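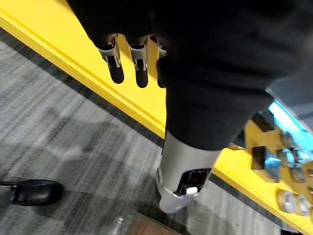

A humanoid's left hand near a yellow platform or base. Floor-level clearances are part of the new site rules.

The house rules for the humanoid at Volero run to six pages, and Vy Lò would like them to be shorter. She wrote most of them. She is the safety lead at the company, which handles small parts and shoe components, and her job for the past year has been to decide what a two-handed robot may do near a shelf, a table and another person.

There is no single book she could copy from. Standards for industrial robots were mostly written with fixed arms in mind, bolted down and often fenced off. A machine with a body and two free arms raises other questions. What counts as stopped? Where does its reach end if it can lean? Lò's answer was to start with the general duty to assess the risk, then write down each task in words that a new starter could follow.

The first rule is about feet. Anyone working beside the robot wears closed shoes and stays out of its reach unless they are the named attendant for that session. The attendant stands to one side, never in front, and has no other job while the arms are live. Nothing is handed to the robot. If a part falls, it stays on the floor until the attendant has called a stop and the robot has been put into hold.

The second rule is about what it may pick up. Volero keeps a list of approved items, and to get on it an item must have been handled 200 times in trials with every drop written up. Soft, light things came first. Anything made of glass needs a separate sheet and a second signature, and so does anything weighing more than 1000 grams. One hand does the gripping and the other stays open and close by, so that the load can be steadied without a fast movement.

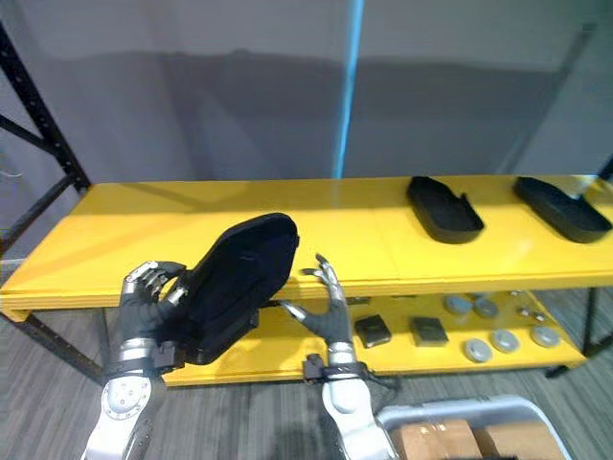 Shelves and floors

A good part of the document deals with the furniture. Shelves used by the robot are a single bright colour, to make dark parts easier to pick out, and their fronts are kept free of labels and hanging tags. Small parts go on the lower level. Larger ones go on top, with space between them for the fingers to close.

Lò took some of this from Idudo, a packing firm that has been using automated picking since 2004 and was willing to share its checklists. Idudo's people told her that most of their stoppages had come from clutter and very few from the machines. She now has a walk-round sheet that is filled in before each session. It asks whether the routes are open, whether cables are clear of the walking line and whether any bin or box has been moved since the last check. A bin may stand in the open floor if it is part of the task, but its position has to be entered on the sheet. 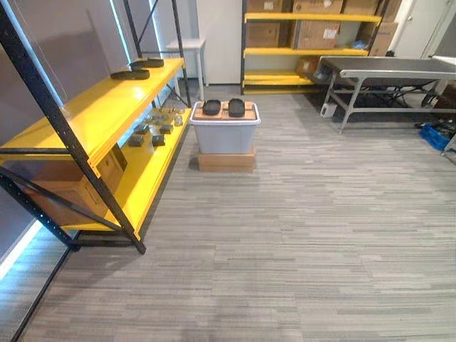
The work area, with two black pieces on a board on top of the central bin and a steel table to the right.

The sheet has its critics. Staff at Đặng, a supplier that tested an early version, found that it took too long and that people began ticking boxes from memory. Lò cut it from 84 lines to a single side of paper. She also dropped the scoring system, which had let a session go ahead with one serious fault so long as everything else was fine. Now any fault on the floor routes means no start.

Records were harder to settle. The robot's cameras take in a good deal more than the part it is reaching for, and a wrist camera pointing down will catch a shoe or a trouser leg. The rules say that staff must be told when recording is on, that faces are removed before footage leaves the building, and that the footage can't be used to judge how fast a person works. The last point was asked for by the shop floor and went in without much argument — Lò says it should have been in the first draft.

Hands get a section to themselves. Fingertip pads are inspected at the start and end of each session and changed as a full set. Covers and sleeves are checked for loose folds that might catch on a shelf. When the hand is over small parts, speed is limited to the lowest setting, and the attendant watches the fingertips and leaves the screen to someone else.
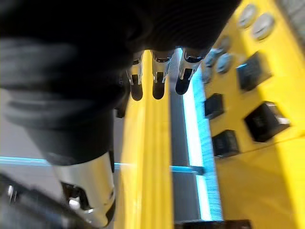
Training takes two days, the second of them spent almost entirely on stopping. Trainees practise the stop from each side of the work area, with both hands full, and while talking to somebody. They have to say the word "hold" out loud before they press anything, so that others in the room know what is coming. Those who pass are signed off for one type of task only, and the sign-off lapses if they haven't worked a session in three months.

Premow, which runs a similar setup with different shelving, has asked to adopt the rules as they stand. Lò has said yes to the wording but wants Premow to do its own risk assessment first, as the reach distances were measured for Volero's room and won't fit another one.

The current version is dated 16/02/2023. A review is planned for June, when she hopes to bring the six pages down to four. The section on glass will stay as it is.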